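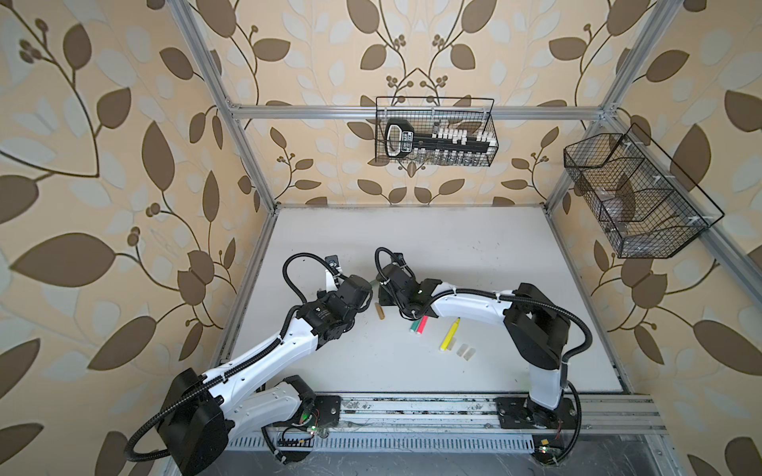 Cleaning and storing old game cartridges

Search this site Enter keyword Go

Most cartridges that "don't work" are only dirty. Try cleaning before you buy a replacement or open up the console.

What to have on hand

Cotton swabs, isopropyl alcohol (90 percent or higher), a soft dry toothbrush and a lint-free cloth. Clear a flat surface with good light. If you plan to open the shell you will also need the right security bit, usually 3.8 mm for cartridges and 4.5 mm for consoles.

Cleaning the contacts

1. Brush loose dust out of the opening with the toothbrush.
2. Dampen a swab with alcohol. It should not drip.
3. Rub along the contacts from the inside toward the opening, front and back. Expect the first swab to come out gray or black.
4. Change swabs until one comes out clean.
5. Leave the cartridge to dry for 20 minutes before you plug it in.

Don't blow into the slot. Moisture from your breath stays on the metal. Skip sandpaper and metal polish too – both can take off the plating.

Sticky labels and price tags

Warm the tag with a hair dryer on low for a few seconds and lift one corner with a fingernail. Peel slowly, keeping it flat against itself. Any glue left on bare plastic comes off with a little cooking oil on a cloth, followed by dish soap on a damp one. Keep oil away from the printed label, as it soaks in and leaves a dark patch.

We use cookies to remember your settings. By continuing to browse you accept our cookie policy. OK

Dead save batteries

If a game plays fine but forgets your progress, the battery is the likely cause. Many carts use a CR2032 or CR2025 with soldered tabs. Buy one with the tabs already attached and don't solder straight onto a bare cell. Swapping the battery will erase any saves still on the cart.

Storage

Stand cartridges upright in a lidded plastic box, labels facing the same way. Attics and garages get too hot in summer. Keep the box out of direct sun, and drop in 2 silica gel packs if the room is damp. Paper manuals do better lying flat in a separate folder.

Ryan Lightfoot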